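Líga Grigaitė lleva dos años trabajando con corcho y papel

Texto: Kristaps Eglītis
11 de noviembre de 2020

Líga Grigaitė organiza el trabajo de Nallirine, un estudio de encuadernación que comparte planta con otros dos talleres pequeños. Antes llevaba los pedidos en una hoja de cálculo y ahora los lleva en un tablero de corcho con notas adhesivas. No tiene nada en contra de la hoja de cálculo, que sigue usando para las facturas. «Para saber qué toca hoy me sirve más el papel», explica.

El cambio llegó en mayo, con un encargo de 892 cuadernos para la librería Garrido. El pedido se dividía en cinco entregas y las fechas se movieron varias veces. Grigaitė cuenta que cada cambio obligaba a avisar a todos por correo y que siempre había alguien trabajando con la versión antigua. Su compañera Sigita Butkienė trajo un corcho de su casa y lo dejó encima de la mesa.

Ahí se quedó. El tablero no está colgado, se usa tumbado. «En la pared había que levantarse y escribir de pie. En la mesa apoyas la mano, pegas la nota y la mueves cuando hace falta», dice. El marco es de madera rojiza y el corcho, corriente, de color claro. Las notas son pequeñas, verde pálido, y las que no están en uso se guardan al lado, en una bandeja de plástico transparente.
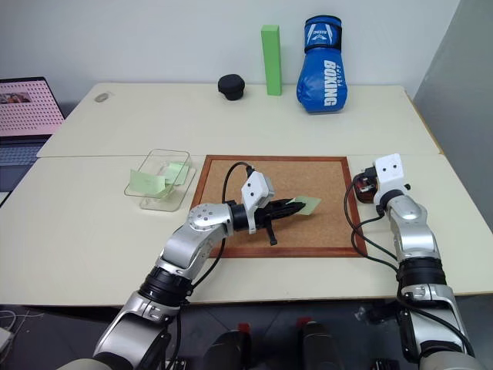

¿Por qué un solo color de nota?

«Porque con varios colores acabábamos discutiendo qué significaba cada uno. Tuvimos amarillas para lo urgente y rosas para lo que esperaba material, y al cabo de una semana cada cual cogía la que tenía más cerca. Ahora lo que importa es el sitio: a la izquierda lo que no ha empezado, en el centro lo que está en marcha y arriba a la derecha lo que espera respuesta del cliente.»

El pegamento dio problemas al principio. El corcho es áspero y suelta polvo, de modo que una nota que se pega y se despega muchas veces deja de agarrar. Probaron con chinchetas, pero agujereaban el papel y Butkienė se quejaba de que terminaban en el suelo. La solución fue cambiar la nota cuando ya no se sostiene y copiar el texto en otra. Grigaitė dice que ese momento le viene bien para revisar si la tarea sigue teniendo sentido. Algunas no se vuelven a copiar.

También hubo que acordar qué se escribe. Cada nota lleva el número de pedido, el nombre del cliente y un verbo: cortar, coser, prensar, llamar. La del pedido 2209, para el estudio Godley, decía solamente «mirar» y estuvo varios días sin que nadie supiera qué había que mirar. Eran las guardas, que habían llegado en un gramaje equivocado.

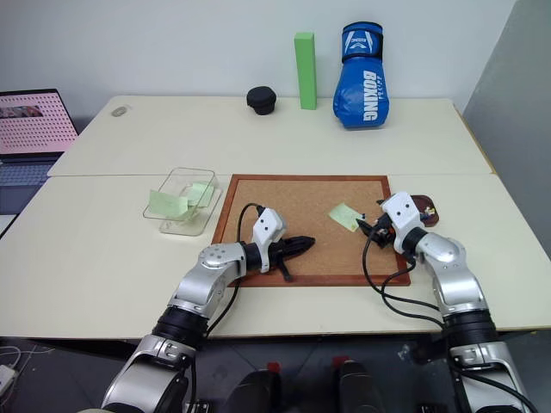
Desde entonces no se admiten notas sin verbo concreto, y quien la escribe pone sus iniciales en una esquina. Aivar Pētersons, que se encarga del corte, propuso añadir la hora, pero lo descartaron a los pocos días. «Era demasiado para un papel tan pequeño», comenta Grigaitė. Lo que sí se mantuvo fue su otra idea, vaciar el corcho al terminar cada encargo grande y volver a empezar con notas nuevas.

Las viejas no se tiran enseguida. Van a un sobre con el nombre del cliente y se conservan hasta que la factura está cobrada. Con Garrido les sirvió para comprobar quién había pedido el cambio de la tercera entrega.

A quien quiera probarlo le recomienda empezar con un tablero pequeño, en el que no quepa todo. En Nallirine pensaron en comprar uno más grande y todavía no se han decidido. Butkienė está a favor. Grigaitė prefiere esperar a que acabe la campaña de agendas.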